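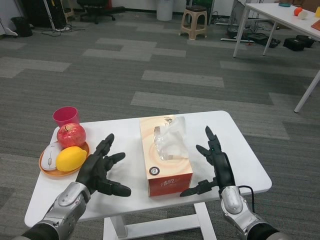

By Vendula Urban
Visits and open days | January 2, 2023

Hiltanwood opened its works at Anby to visitors for an afternoon in December, and I went with Till Wiegand, who wanted to see the finishing room and was happy to share the driving. The firm makes tables. It used to make chairs too, and there is still a rack of chair templates on the wall by the stairs, but the last of those went out some years ago and everything on the floor now is a table or a part of one.

You book by email and pay £10 at the door, and you get a cup of tea and a printed plan of the building for it. The plan is worth keeping hold of. The works has been extended at least three times and the levels don't meet, so you go up four steps and down three to get from the saw shop to assembly, and the toilets are across the yard. We were put in the second group of the afternoon. Our guide was Sigrún Steinarsdóttir, who runs the assembly side, and she allowed 30 minutes for each half of the building. The first half ran over because of the saws.

The saw shop is the oldest part. It has a pitched roof with a row of windows along the north side, and it was cold enough that most of us kept our coats on. Boards come in at one end on a trolley and leave at the other as tops, sorted by size into upright racks. The smallest size has its own rack, painted green. Sigrún told us the small tops are the harder ones to keep flat in storage if they are leaned carelessly, and that the green rack was built after a bad summer in which they had to scrap a good many. We weren't allowed past the yellow line while the main saw was running, but it was switched off for a few minutes so that people could look at the fence and the dust hood. Till asked about blades. I didn't follow the answer.

From there you go through to the leg store, which I liked more than I'd expected to. Metal legs hang in rows from hooks, in threes and fours, tied with paper labels. The trestle parts are kept on shelves at the back: uprights, feet and crossbars in separate bins. When we visited, the store had 509 crossbars on the stock card, and the card was pinned up for anyone to read. Ľubica Vondráček looks after the store and has done the labels by hand for years. She showed us how a trestle end goes together, dry, with no tools, and then passed it round. It was lighter than it looked.

Assembly itself was quiet, as most of the benches had finished for the day. There is a test rig in the corner which presses on a table top over and over, and a board next to it giving the figure of 2,000 presses for a standard test. It thumped away the whole time we were in there. One of the other visitors asked whether the small tables got the same test as the big ones and was told that they did, with a lighter load. Till got his look at the finishing room through a window in the door, and was a bit put out not to be let in. They were spraying.

The second half was the showroom and the trial room, both upstairs in the newest part. The showroom I will pass over quickly. It has the full range, priced, with the edges and corner shapes shown on a wall of samples, and somebody to take orders. The coffee tables have been restyled for this year and I preferred them as they were.

The trial room is carpeted in grey tiles, some lighter and some darker, laid so that the rectangles show. The tiles are from Grunel. Lenka Štefanec, who looks after the room, said they were chosen because a single tile can be lifted and replaced, and because a lot of the firm's customers have something like it at home or at work. Tables behave differently on carpet. A foot which sits firmly on a hard floor can rock slightly on pile, and the edge of a tile under one foot is enough to make a drink tremble. Staff move the tables about on it and put ordinary things on top.

The small white table is the one I had come to see. It is rectangular, on a white trestle-style base with a crossbar running between the legs, and it is meant for the end of a sofa or beside a bed. Those are both places where a table collects whatever people have in their hands when they sit down, and it had been laid with that sort of collection. A round orange plate on the left held a red apple with yellowish streaks, a yellow lemon and a white computer mouse. A see-through pinkish-red plastic cup stood at the back corner behind the apple. In the middle was a tissue box, red below and pale peach above, with a tissue pulled up ready.

It sounds like very little, but it's a fair test of how much room you get. The tissue box takes the middle, the plate takes one side, and the cup goes where it can. I have a table at home with a top not much different in size, and what happens there is that the plate ends up overhanging the front and the cup gets knocked when anybody reaches for a tissue. I would put the box at the back and the cup by my right hand. Till said he would leave the box on the floor, and we disagreed about this for longer than it deserved.

The plate and cup colours caught my eye as well. Against a white top, the orange stands out strongly, and so does the red of the box, and I can see why a white table gets chosen for a room where the other things on show are meant to be noticed. It would show every mark, though. I asked Lenka about tea rings and she said to wipe them while they're fresh and not to use anything gritty. She keeps a cloth and a bottle of diluted washing-up liquid on the window ledge and does the tops at the end of every day.

There was a larger white table across the carpet, on metal legs, with a small orange ball and a white ball side by side on it, a teal dish towards the back and a few more things besides. I'd have liked longer at that one. The metal legs leave more space underneath for your feet than the trestle does, which matters if you mean to sit at it. With the small table you are always beside it and the crossbar is never in the way.

Some of the tableware used in the building comes from Holub, a supplier in the same town, and there was a shelf of it for sale on the landing. I bought two bowls. The woman on the till wrapped them in so much paper that they took up half the back seat.

A few practical notes for anyone thinking of going to the next one.

Parking is in the yard and it fills early. There is more on the road by the playing field, five minutes' walk, but the pavement gives out before the gate and you finish on the verge.

Wear flat shoes. They will turn you away from the saw shop in anything open-toed, and one man in our group had to wait in the office with the brochures.

The upstairs rooms are reached by a goods lift if you can't manage the stairs, but you need to say so when you book, as someone has to come and work it. The saw shop has a ramp at the yard end. The leg store has a step and no ramp that I could see.

Children are welcome upstairs only. Ours was a group of adults, but the one before us had two small boys in it who were allowed to stack sample blocks in the showroom, and made a good tower.

Tea is served in the canteen after the tour and not before. The fruit cake was dry and the cheese scones were very good.

Seconds are sold from a table near the canteen door, cash or card, no delivery. There were three small trestle tables there when we came down, each with a sticker marking the fault, and I looked hard at one with a chip on the underside of the top. Till pointed out that with my bowls, his boots and the spare wheel there was nowhere in the car to put it. I have since rung up, and Ľubica says it went the same afternoon. There may be more in the spring and I've left my number.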